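Chapter 4
Sorting and Counting: How We Learn to Group Things

If you have ever emptied a kitchen drawer onto the table and started making little piles, you already know most of what this chapter has to say. Spoons go with spoons, string goes with string, and then there is always that one odd key — it gets a pile of its own. We sort before we count, and we usually do it without giving it a moment's thought.

Take the old market town of Urville, which we will visit often in these pages. One December its grain store held 3365 sacks, and the keeper's book gave that one number and not a word more. How many were barley? How many were seed for spring? The keeper in Pravwood, with only 388 sacks to look after, wrote his down by kind, and his book is the one we can still learn from today.

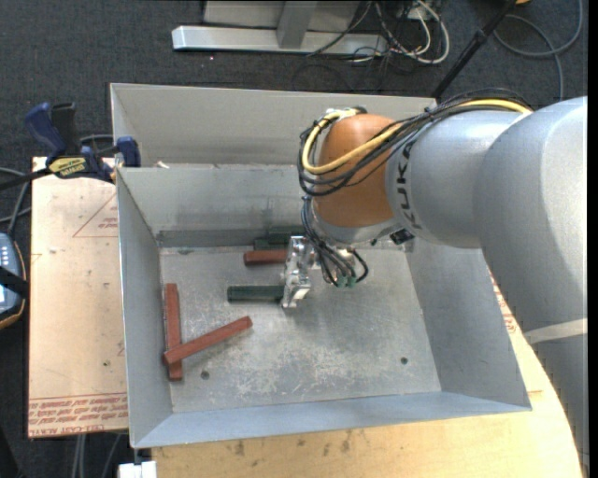 4.1 Choosing a Rule

A sorting rule is simply a question you ask of every object in turn. Is it red? Is it longer than my hand? A good rule gives each object one home, and two people using it should end up with the same piles. Try it yourself with 50 buttons and a friend, and do take your time over it. You may be surprised how long the two of you can argue about what counts as blue!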